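Monday, shop notebook, Clernness bench

Second dye bath today for the wool samples. Picking up where last week's page stopped: the madder skeins came out more brick than red, and I think our tap water is to blame. Switched to the jugs of soft water from Clallier for this run.

Recipe as mixed: 122 grams of dry wool, alum at 14 percent of fiber weight, ground madder at 34 percent. Alum dissolved in a cup of hot water first, then stirred into the mordant pot. Wool soaked overnight. It still floated at one end, so I pushed it under and gave it another hour. 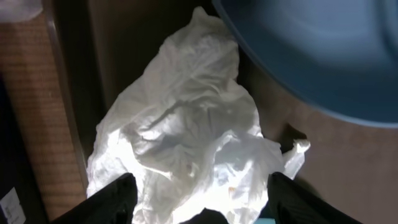 Mordant bath held just under a simmer for an hour, then left to cool with the wool in it. The old thermometer reads high compared with the new one. Going by the new one from now on. Please don't put the old one back in the drawer.

Madder went in at 9:30. Brought it up slowly and kept it low — last time I let it get away from me and the browns came through. Test strands pulled at intervals and pinned to the card. First strand is a weak peach. The second is close to what Palaniappan asked for in their order, maybe a shade too orange.

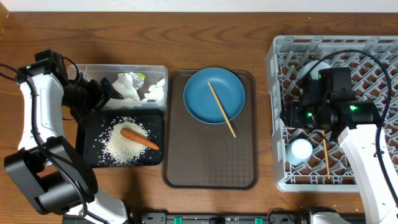
Added a pinch of chalk after the second strand. The color moved toward red within a few minutes. I should have weighed the chalk and didn't, so whoever repeats this will have to work up to it in small steps.

Rinse took longer than planned. Used almost 600 ml of the vinegar rinse before remembering that acid pulls madder back toward orange. Stopped there and finished in plain soft water. One skein got the worst of it and is tagged with blue thread.
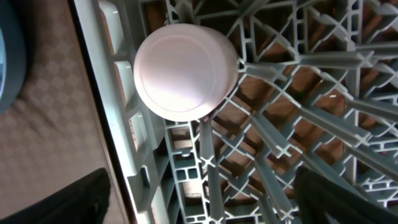 Light test: half of each strand goes under the black card in the south window, other half exposed. Check in April.

Still to do: reorder alum from Skollix, ask whether their ground madder is the same lot as before, run the exhaust bath with the leftover silk. The pot is covered and labeled — leave it alone until I'm back at 2.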